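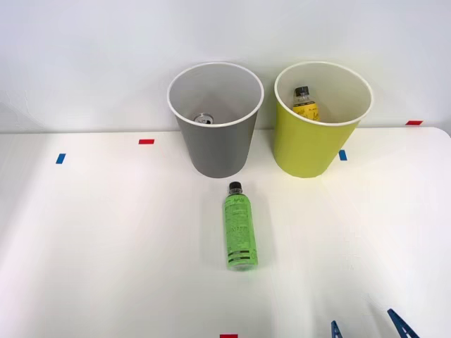
On 2021-05-03, the Sotomayor office wrote:

We have the two-bin set on the break room table now, gray for cans and yellow-green for plastic bottles. The colors are clear enough from across the room. Our problem is the bottles. People drop them in with the cap on, the label on and a drink still inside, and the Ploltent sheet says only "plastic bottles, empty." Does empty mean rinsed? Does the cap stay or go? And what about wrap-around labels? Two of us have read the sheet and come away with different answers. We would also like to know if the bins need liners.

[end of quoted message]

The sheet is short on this. Answers below in the order asked, based on what we run at Brustell.

Empty means drained, plus one quick rinse for anything sweet. A bottle with liquid in it does not belong in the yellow-green bin, capped or not. In April we had almost 720 bottles through our collection point, and 64 of them were set aside for contents. Most of those were juice or tea drinks with the cap screwed down tight. The rest were water, which is less of a nuisance but still adds weight to the bag.

Caps: take the cap off to drain the bottle, flatten the bottle, put the cap back on. Ploltent accepts caps on. The tamper ring under the cap stays on the neck. Do not cut it off. We had someone doing this with a box knife and I asked them to stop.

Labels are the awkward part. Ploltent wants clear bottles without the full wrap, and a wrap that covers the whole body hides the plastic from whoever is sorting. Go by the neck. If the neck is transparent, treat the bottle as clear, whatever color the label is. Green and lime labels cause the most confusion at our end because people read them as green plastic and put the bottle in a separate pile. Check above the shoulder before deciding.
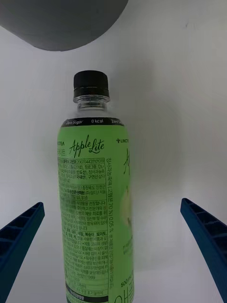 Clear neck, black cap, lime-green wrap: goes with clear plastic once the label is off.

To remove a wrap, look for a perforated line first. If there is one, pull along it. If there is none, find the glued overlap and lift from the bottom corner. Removed labels go in general waste. A strip of glue left on the body is acceptable.

Bottles with printing in a language you do not read are handled the same way. Material marks are sometimes in the small print block and sometimes molded into the base. If you cannot find either, go by the neck test.

Liners: we stopped using them in the table bins. The white interior shows residue quickly, so the bin gets wiped more often, and a liner mostly collected the drips in its folds. The floor bins still have them. If you do use liners, get the clear type. Fetora sells them in boxes of 150, and a box lasts us well past the end of a quarter.

Cans: drain, no need to crush. Leave the pull tab attached. Small cans sit deep in the gray bin and are easy to miss at pickup, so tip the bin out fully.

One open question from our side. Does anyone have a working arrangement for bottles over 30 cm tall? They stand up out of the table bins and the bin goes over when someone brushes past. At present we take them straight to the floor bin, but that only works when the floor bin is nearby — ours has been moved twice.

I can send our version of the sheet as plain text to anyone who wants it. Reply off list.

Brustell, second floor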